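Ticket 1789: Pink staining on whites after mixed basket went through together
Status: Closed
Product: Pridlow front loader, 9 kg
Opened: July 25, 2018
3 comments | 0 shares

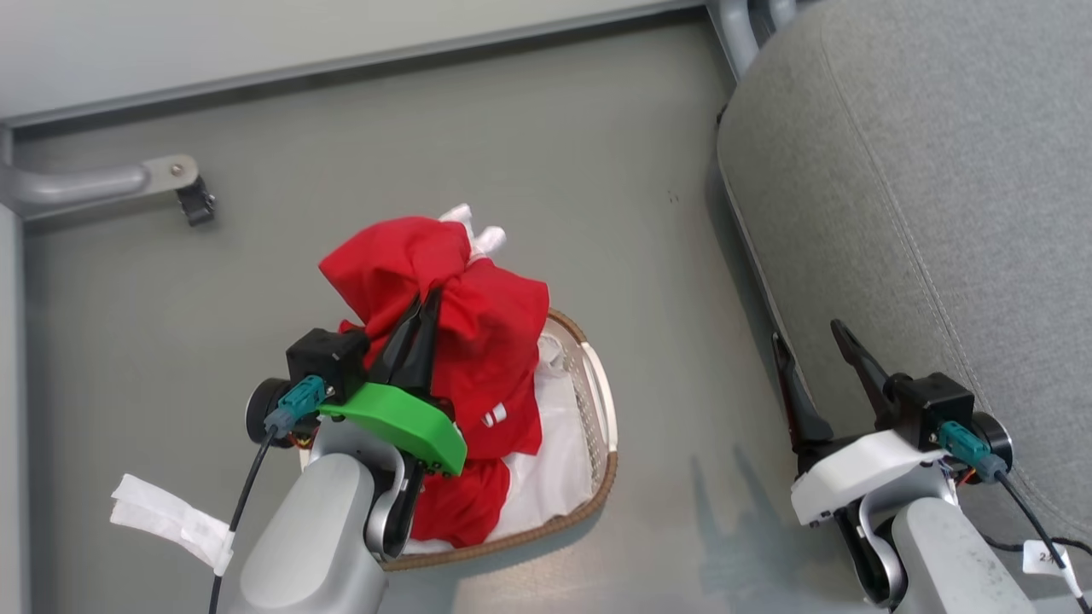
Whites are coming out of the wash with a pink tinge. It has happened on two loads. The first time it was faint and I put it down to the light in the utility room. The second time it was plain on the pillowcases and on a tea towel that had been properly white when it went in.

Machine is the Pridlow, bought in January. Detergent is Lonon powder, the ordinary one, not the colour one. Programme was Cotton 40 both times. Water here is hard. The laundry gets collected in a woven basket and tipped straight into the drum, so reds and whites do sometimes go in together. I have done this for years with the old machine and had no trouble.

What I would like to know:
- is the machine running hotter than it says
- is there something left in the drum or the seal that is colouring the wash
- can the pink be got out of the things already done

Steps tried before opening the ticket:
1. Ran the drum clean programme, empty, no powder. Water looked clear through the door.
2. Wiped round the door seal with a white cloth. Some grey fluff, nothing pink.
3. Took out the detergent drawer and rinsed it under the tap. There was a lump of old powder at the back of the main compartment.
4. Washed one of the pink pillowcases again by itself on Cotton 40. It was slightly paler, still pink.

REPLY 1 -- support

Thank you for the detail. The clean programme and the seal wipe make it unlikely that the machine itself is holding dye. We would look at the load first.

Please do the following before we book anyone:

a) Go through the basket and pull out anything red, dark pink or maroon. Note which of these are fairly new.
b) Take each one and press a damp white cloth against an inside seam for a minute. Use warm water. Look at the cloth in daylight.
c) Check inside pillowcases and duvet covers from the affected loads. Socks and small items get caught in the corners and are easy to miss.
d) Tell us whether the load was left in the drum after the cycle ended, and for how long.

On temperature: the display shows the programme setting and does not show the water temperature at any given moment. If you want to rule out overheating, run a Cold 20 programme with a few old white cloths. The door glass should not feel hot at any point in that cycle.

Please do not tumble dry or iron the stained items for now. Heat makes this kind of staining harder to shift. If they are dry already, leave them folded somewhere and we will come back to them.

REPLY 2 -- customer

Results, in the order you asked.

a) Three red things in the basket. An old fleece, a hand towel, and a T-shirt from the Gullow sports day with printing on it. The T-shirt is the only new one.
b) Fleece: cloth stayed white. Hand towel: cloth stayed white. T-shirt: clear pink mark after a minute, and a stronger one from under the arm where the seam is thick.
c) Nothing caught in the pillowcases. One sock in the duvet cover, but it was a grey one.
d) First load was taken out straight away. The second was left in overnight. I had not thought that mattered.

Cold 20 test done with old white cloths. Door glass stayed cool throughout. Cloths came out the same colour as they went in.

I have checked the T-shirt label. It says wash separately, in print so small I needed the torch on my phone. It has been through both of the loads I had trouble with.

REPLY 3 -- support

That settles the cause as far as we can tell from here. The T-shirt is giving off loose dye, and the overnight stand gave it longer against the whites. We see no sign of a heating fault, so no engineer visit is needed.

For the T-shirt:
- Wash it alone on Cold 20, short programme, until a damp cloth on the seam stays white. It may take several washes.
- Turn it inside out. This is for the printing.
- Dry it away from anything pale -- damp red cloth over a white sheet will mark it just as well as the machine can.

For the pink whites:
- Soak in cool water with an oxygen-based whitener, following the amount on the packet. Check the care labels first, and leave out anything with wool or silk in it.
- Leave overnight, rinse, and look at them wet. If there is still pink, repeat before drying.
- Do not use chlorine bleach in the drum. It is hard on the door seal.

For the basket: if damp red things have been lying on whites in there, the marks can start before the wash does. Check the inside of the weave with a white cloth. A second basket or a bag for reds would be the simplest change.

REPLY 4 -- customer

Did the soak in the bath with Holanda whitener. Pillowcases came up white after the first night. Tea towel took two nights and has a faint patch near the hem which I can live with.

T-shirt is on its fourth wash alone. The cloth test is down to a very pale mark. It has lost a bit of colour but the printing is fine.

Wiped the basket and got a small pink smear low down on one side, so some of it had been going on in there. Reds are now kept in a bag on the back of the door.

The drawer slides better since I got that lump out, too. Happy for this to be closed.

Closed by customer request. Category changed from "Heating / temperature" to "Colour transfer". No parts sent.

15 people found this helpful | 3000 views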